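Fingerbeläge Faltar für Zweifingergreifer
Satz mit 4 Belägen, selbstklebend, Farbe Orangerot

Wichtiger Hinweis zur Lieferung ab April: Bei der ersten Ausführung kann sich der Kleber an der Innenkante lösen. Der Belag wandert dann unter Last zur Fingerspitze, und der Greifer meldet ein Teil, obwohl er nur auf den verschobenen Belag drückt. Bei Rantala ist auf diese Weise ein Gehäuse aus der Zange gerutscht. Verletzt wurde niemand.
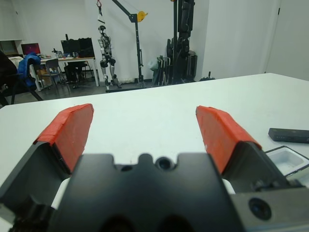
Betroffen sind Sätze ohne Prägung auf der Rückseite. Bitte nicht weiterverwenden, auch nicht mit zusätzlichem Klebeband. Die neue Ausführung hat eine umlaufende Kante und wird kostenlos getauscht.

Wechsel: Antrieb stromlos schalten, Belag abziehen, Kleberreste mit Isopropanol entfernen. Neuen Belag andrücken, 12 Stunden ruhen lassen. Danach Nullpunkt der Finger neu einlernen.

Sichtprüfung alle 1000 Zyklen, bei abgeplatzten Stellen oder Falten sofort tauschen.

Passend für: Cinine 8, Bimis mit Adapterplatte
Lieferumfang: 4 Beläge, Andrückrolle, Prüfblatt
Tausch und Rückfragen: Kaisu Manninen, Technischer Service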